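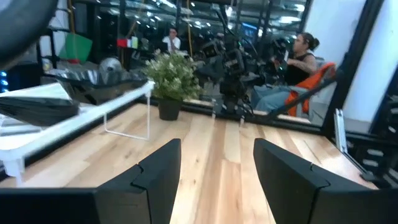 White wire rack and potted plant on the light wood table, Costen room.

Progress report to the Cheetham Fund: Costen room refit
Last updated: 2020-12-17
Reading time: 2 minutes

The second stage of the refit is nearly complete. The table of narrow wooden planks is now in place, and the wire rack has been set on it to hold black trays and other flat items. A small plant in a round black pot stands by the glass.

Spending to date is $1518 against the award of $3000. The table accounted for most of this sum — the rack and the plant were bought from Fokley in October. The balance is reserved for lighting and 20 stacking chairs, for which a quotation has been requested from Graretik.

We ask the Fund to approve the lighting order before the next payment is released. Questions may be sent to Bradley Goodall, project lead.

Related items
Costen room: first stage report
Cheetham Fund: payment schedule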